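We use cookies to keep you logged in. Accept / Settings

Gripper misses the cube on long reaches
Posted by dzintra_a, November. 2 min read

dzintra_a: Small servo arm, built at the Mirimby workshop. Close picks are fine. At full reach it stops short, 30 tries and the same every time. Power supply?

florinv: Slop in the shoulder joint. Stiffen the bracket.

katsaros_p: Disagree. Slop would scatter, and yours is repeatable. Recalibrate the camera first.

florinv: A sagging bracket repeats too — seen it on mine.
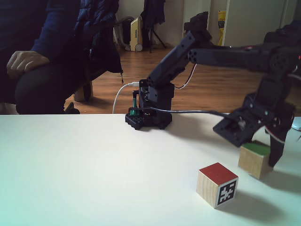

dzintra_a: Shoulder screws were tight when I checked at lunch, so I'm leaning towards calibration. I've only got a marker on the side of the red-topped cube to go by, and the long link hangs well out from the base when it goes for the green one. Would a second marker flat on the table help?

katsaros_p: Yes, tape it down near the far cube.

florinv: Fine, but weigh the gripper as well. Mine was 54 g over.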